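Is a refill shop worth the drive if the nearest one is 14 miles away?

Posted in Greener Home > Shopping and Waste

Mercedes Ospina
We moved to Plevirdale in February and I'm trying to cut down on the plastic we bring home. At our old place there was a refill store I could walk to, so I took my own jars for rice, oats, dish soap and laundry liquid. Now the closest one is Gika, 14 miles each way, and I'd be going just for that. The regular supermarket is on my way home from work and sells all the same things in bottles and bags.

Does the gas cancel out what I save on packaging? I also see that Clestent sells laundry sheets by mail in a cardboard sleeve. Is that better or worse than driving? There are four of us and we do a lot of laundry. I don't mind paying a little more but I don't want to feel good about something that does more harm than the bottle did.

Angus Ritchie
Just buy the biggest bottle they have and recycle it. Driving 28 miles for soap makes no sense.

Fiona Forsyth
I live on the Baird side of town and had the same problem. A special trip in a gas car for a few jars of dry goods is hard to justify. An empty detergent bottle doesn't weigh much, and the fuel for that drive will outweigh it on the carbon side. Plastic waste is a separate question from carbon, though, and you may care about both.

What I do now is go to Gika every seventh week or so, when I have the dentist or some other errand out that way, and I buy enough to last. Rice, oats, lentils and dish soap all keep fine. I have two big soap containers with screw lids that live in the trunk. Weigh your jars at home first and write the weight on the bottom in marker, it saves a lot of time at the counter. Tuesday is quiet. Saturday is not.

For the weeks in between I buy the big paper sacks of flour and oats at the supermarket. Check the bottom shelf, that's where they keep them. Concentrated laundry liquid is also worth a look. The small bottle does as many loads as the large regular one and you aren't paying to ship water.

On the laundry sheets, I tried the Clestent ones. They were fine for everyday clothes and not great on soccer socks. Mail order is okay if it comes with your other mail and you get a few months' worth in one go. Some sheets use a plastic-type film (PVA) to hold together, and people disagree on how well it breaks down, so read the ingredients if that matters to you.

Also, use less. Most people pour twice what the load needs - I did for years.

Mercedes Ospina
Thanks Fiona, that helps. My sister lives out past Gika so I'll save my jars for when we visit her. I had no idea about the paper sacks.

Zachary McKinnon
You could ask your neighbors too. Three of us on my street take turns and whoever goes brings back everybody's jars. Label them, or you will end up with someone else's lentils.

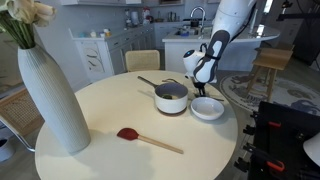
Cream flowers in a ribbed vase, with a white saucepan on the table.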